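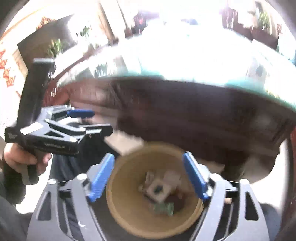 Every July the league office sends out a press release telling us the preseason has never mattered more. Every July I read it, and then I watch a third-string quarterback named Ferraro throw a screen pass into the back of his own guard's helmet.

I'm supposed to believe something was evaluated on that play. Jikthorpe played its starters for one series in the opener, which came to six snaps and a punt. The other three and a half quarters went to players who will be selling trucks by October, and the club charged 60 bucks a seat for it. Parking was 18 more.

The standard defense comes from people like Kirsten Doucette, whose column I read and usually enjoy. She says the games are where the bottom of the roster gets made, and that you can't learn tackling in shorts. Fine. But coaches keep telling us they get better work done in joint practices, where they can set up the same third-and-seven over and over until the left tackle quits lunging. If that's so, what is the game for? When Jikthorpe practiced against Sirnent for two days, both head coaches walked off talking about how much they had learned. Then the teams played each other and neither coach put a starter in uniform. I take them at their word on which one they care about.

You'll also hear about the undrafted kid who makes the club with one big night. It happens. I remember Vernon Lévesque, who ran for 159 yards in an exhibition against Stomano and had the whole radio dial talking about him for a week. He got cut anyway. The team already had its three backs, and two of them had guaranteed money. People forget that part when they bring him up, and they bring him up a lot.

The injury argument gets made badly too, I'll admit. Guys tear things in practice all the time, and canceling a game won't save every knee. Still, a linebacker who goes down covering a punt in a game that doesn't count has been hurt for the sake of a TV window, and I'd like somebody to say so at the podium.

What would I do? Cut it to one game. Play it at the smaller stadium across town, let kids in free, and charge everybody else what a high school charges. The announced crowd for the last scrimmage held over there was 2143, and from what I heard they had a fine time and were home by nine.

It won't happen. The season ticket package makes you buy the exhibitions at full price, and as long as that check clears, the press release will keep coming. My renewal form is on the kitchen counter right now. I haven't signed it, though my wife points out that I said the same thing last year.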